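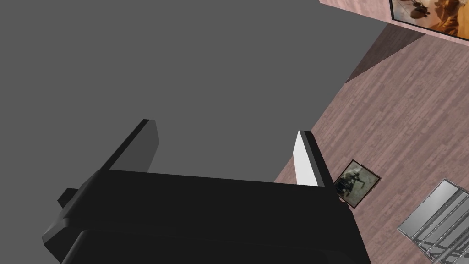
MINUTES AND AGENDAS

Wanetport Public Library Board
Minutes of the Regular Meeting, September 24, 2024

Presiding: Helmi Nurmi, Chair
Recording: Kwesi Annan, Secretary

Call to order. The Chair called the meeting to order and noted that a quorum was present. The minutes of the July meeting were approved as written.

Antwi Reading Room. The Secretary reported that the plaster repairs are complete. The room will reopen with 70 seats. Members asked that the old card cabinets remain along the north wall. The Chair agreed to raise this with the architect.

Local history collection. The Drandholm family has offered the Library its letters and account books, the earliest dated 1866. It was moved and seconded to accept the gift, subject to a signed deed. Motion carried.

Sirbridge branch. Residents have submitted a petition with 200 signatures requesting evening hours. Discussion followed on staffing and on the cost of heating the building after 6 p.m. Mr. Annan was directed to prepare a cost estimate. The item was tabled until the next meeting.

Fines policy. A motion to end fines on children's books carried, with 3 members opposed.

Public comment. One resident spoke about parking on Mill Street.

There being no further business, the meeting was adjourned.

Respectfully submitted,
Kwesi Annan, Secretary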